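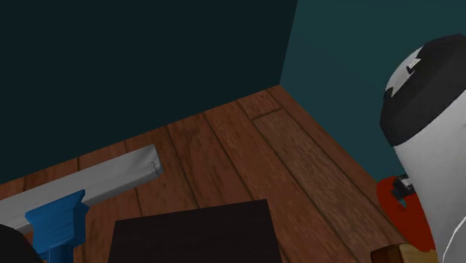
When the management of our workshop in Grarnura told us that the packing line would get an arm, I had already worked eleven years at the table beside it, and my first question was who will stand there in August when half of us are on holiday. I did not get an answer, but I got a seat in the planning group. Most of our meetings were spent in front of the simulation. Jozef Van Acker, our shift leader, does not like it, he says a floor with such nice brown boards has never existed in any workshop of ours. He has a point. In the simulated room there is a white arm with a black cap, teal walls and a lot of free floor up to the corner. On our real floor that corner is where the pallets wait, and where people walk to the coffee machine.

So we asked for changes. The supplier, Fovport, wanted the arm close to the door. We wanted it 2 metres further in, so that a person with a trolley can pass behind it. This was agreed after some discussion and one quite loud telephone call.

What changes for us is mostly the lifting. At present each of us lifts 200 boxes in a shift, and my shoulder knows it. The arm will take the heavy Flenell boxes, and we keep the mixed orders, the labels and the checking. Two colleagues will be trained to restart the cell and to teach it new box sizes. I am one of them, at the age of 39, and I must admit I was afraid of the course more than of the machine.

Not everyone is content. The lifting was also the time when we talked, two at each side of the table, and now one person will stand alone near the fence for long hours. We asked to change places every 2 hours. The management said they will look at it. I have written it down in the minutes, with the time, ten past three.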